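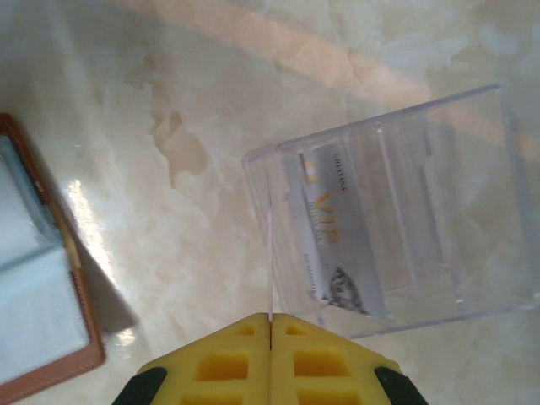
Choosing between Gape and Clolteo fingers for clear acrylic stands

Posted by: Ruruvano Front Desk Trials, 2/22/23

We are comparing two sets of fingers for the handling of acrylic card stands on a polished marble-patterned surface. The yellow Gape fingers, which have recessed pockets, hold the stand firmly but shift it when closing. The Clolteo pair is softer, although it dropped the stand in 6 of 214 attempts. The wrist camera also loses the edges of the acrylic where there is glare. We should be grateful for advice on which set to retain, and on whether the camera settings ought to be changed first.

Astis Bench Support

The camera should be dealt with first. A stand located a few millimetres out will be pushed by either set of fingers. Fix the exposure by hand, lower it until the glare on the surface no longer spreads, and take the position from the printed card – the large VIP lettering offers far better contrast than the clear walls. The Gape fingers should then be tested again over the same 214 attempts, at the same closing speed as the Clolteo pair.

gripdesk290

We use Clolteo and have had no complaints. Ours handle boxes, however, so this may not apply.

Ruruvano Front Desk Trials

Thank you. The exposure has been fixed by hand and the Gape set will be tested again. The closing speeds had indeed differed.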